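4.2 Rehearsing placements before the shift
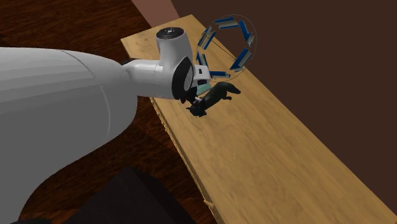
Figure 7. Simulated placement over the wooden plank. The gripper holds the part a short distance above the surface; the blue ring is the target marker.

The second phase of the study concerned the simulation step that Lekota introduced between job planning and production. Before this step existed, an operator taught each placement on the floor, using the pendant, with the line stopped. Under the new procedure the placement is built and rehearsed in a rendered model of the cell, and the resulting program is released to the floor only after an operator has signed it off. The software used for this purpose is known at the site as Vevlow. It was supplied by Idomier and adapted by two of the plant's own technicians.

The model is deliberately sparse. Figure 7 shows the level of detail with which operators work: the arm, the held part, the plank that serves as the placing surface, a plain wall and a wood-grain floor. Lighting is flat. Several operators commented on this during the first interviews and asked why the model did not look like their cell. The technicians' position was that geometry near the gripper had to be correct and that everything else could be left approximate. This position was accepted by most of the operators within a few weeks, although it returned as a point of dispute whenever a clearance problem appeared on the floor that the model had not contained.

The target marker carries most of the information in the view. It is drawn as a broken ring of blue segments around a thin dark circle, with a straight line across the interior. Operators drag the ring to set the position of a placement and turn it to set the orientation. In the configuration shown, the marker hovers beside the gripper and partly overlaps it on screen. Overlap of this kind was the most frequent complaint about the interface. Operators dealt with it by rotating the view, by moving the arm back and setting the marker first, or by typing the values directly. The third method was fastest but was used almost entirely by people who had previously written programs by hand.

4.2.1 Redistribution of tasks

Prior to the change, teaching was treated as part of running the cell. Anyone assigned to a station could be asked to do it, and the skill was spread across the crew in an uneven but workable way. After the change, teaching became a desk task. It was assigned to a named role, the placement planner, and was carried out in a room adjoining the production area. At the time of our visits in May the role was held by Aled Kemeys and Catrin Owen, both of whom had worked as cell operators.

Three consequences were observed. First, the amount of time for which the line was stopped for teaching fell sharply, as intended. Second, the operators who remained on the floor lost regular practice with the pendant. When a released program had to be corrected on the spot, the correction took longer than it would have under the old arrangement, and on the evening shift it was often postponed until a planner was available. Third, responsibility for a bad placement became harder to locate. A planner could show that the program had run cleanly in simulation; an operator could show that the part had arrived in the fixture slightly off position. Both statements were usually correct.

Owen described the second point in practical terms: "I used to know by the sound when it was going to catch. In the model there isn't a sound. I look at the gap under the part and that's what I have."

The gap she refers to is the vertical distance between the held part and the surface before release. Parts at this site are irregular in outline, and some have small projections on the underside, which makes the lowest point difficult to judge from a single angle. The dark shading beneath the gripper makes the judgment harder again for black parts. Kemeys reported that he checked every black part from 2 angles as a habit, and that he had not been instructed to do so. The practice was not recorded in the site's written procedure at the time of the study.

4.2.2 Sign-off and shift handover

The sign-off rule requires that the person who approves a program be rostered on the shift that first runs it. The rule was proposed by Idris Watkins, the shift lead, after an early program was released overnight and run by a crew who had not seen it. Its effect on planners' hours was considerable. Planning work had been presented as day work, and the rule brought both planners back onto rotating shifts for new jobs. Kemeys objected to this in the first round of interviews and again in the second.

Handover now includes a review of 20 minutes in which the incoming operator watches each new placement in simulation. Attendance was regular; attention varied. Operators tended to watch the approach and the release and to talk during the remainder. Where the review was held at the planner's desk, questions were frequent and sometimes led to a change in the program. Where it was held on the floor, with the view sent to the station display, few questions were asked – the planner was then reachable only by telephone.

4.2.3 Comparison with the Ganberg site

The Ganberg site uses the same software without a separate planning role. Each operator rehearses the placements for their own station at the start of a job. Rawan Obeidat, who coordinates training there, considered the arrangement slower but easier to staff, as absence of one person did not stop new work. Stoppages for correction were handled by the operator present. The Ganberg crew is smaller and its jobs run longer, so the comparison should be read with caution: an operator there may teach a new placement only a few times in a season.

We return to the question of role separation in Section 5, together with the interview material on pay grading, which was still under negotiation at Lekota when data collection ended.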